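Laltard > Notebook > Cloth and laundry

Folding on a shared table

Posted in December by Efthymia Theodorakopoulos

Print this page | E-mail this page

The folding method from the last entry assumed a table with nothing else on it. The workroom at Darkholm doesn't have one, so these are the adjustments.

Washing first. Anything in plain woven cotton goes in at 1000 rpm for the final spin. The faster setting sets creases along the sleeve seams, and they do not come out by hand smoothing. Remove the garment when the drum stops. Shake it twice from the shoulders and twice from the hem, then hang it. It should be folded fully dry. A collar that still feels cool to the fingers is damp inside, and damp collars curl in the stack.

Layout is where the shared table matters. A long-sleeved garment with both arms out takes up far more width than people expect. The usual mistake is to start in whatever gap is left between other people's things, run out of room at one cuff and fold that sleeve early. The two sides then don't match and the finished packet leans.

Procedure:

1. Claim one end of the table. Small items go to the other end and stay there until the stack is finished. Trays count as small items.
2. Lay the garment down with the collar away from you. Pull the sleeves out to the sides before touching the body.
3. Smooth from the center line toward the side seams with the flat of the hand. Start at the collar and work down. The hem goes last.
4. Turn it face down, holding it at the shoulders.
5. Fold one side in to a third of the shoulder width. Lay the sleeve back on itself so that it runs parallel to the side. Repeat on the other side.
6. Fold up from the hem in two stages.

Cables are the main nuisance. A cable under cloth leaves a ridge, and the ridge stays through step 6. Either route it along the far edge or lift the garment over it. Dark cables at least show against a white top. White ones get missed until the cloth is down.
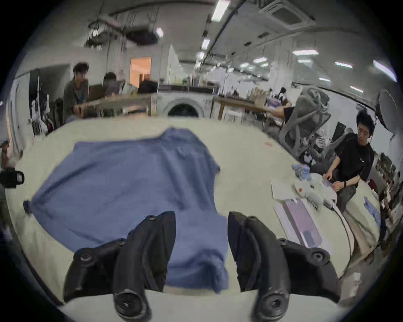
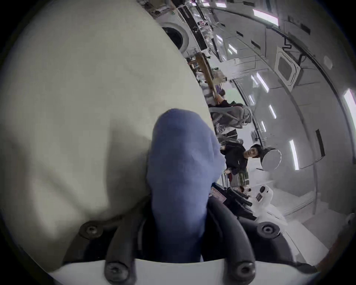

Evanthia Giannakopoulos wrote to disagree with step 3. She smooths upward from the hem, because the weight of the body fabric then holds the lower half still while she straightens the collar, and she finds her front plackets stay straighter. She also thinks two-stage folding from the hem is wasteful for anything going on a deep shelf, and folds once.

I tried her order on 13 garments. For heavy cloth I agree with her: the hem stays put and the collar can be set last without disturbing anything. For thin cloth the slack travels up and gathers under the collar, and has to be worked out again sideways. I will keep the collar-first order as the default and note the exception. The single fold gives a packet too long for our shelves, which are 46 cm deep with a lip at the front.

Two further points on the table itself. A hard white top is good for finding lint and loose thread, but thin cloth slides on it during step 4. A cotton sheet underneath stops the sliding. It also hides small marks on the tabletop, so wipe the surface before the sheet goes down. Marks that look dry can still transfer.

Table height matters more than I had allowed for. Working seated is comfortable for small things in front of you, but the far shoulder of a spread garment is out of reach and gets tugged instead of smoothed. I fold standing and sort socks sitting down.

The Steinarsdóttir folding board arrived this month and has not been tested. It is narrower than I wanted. Measurements will follow once I have run it against the hand method on the same set of shirts.

Print this page | E-mail this page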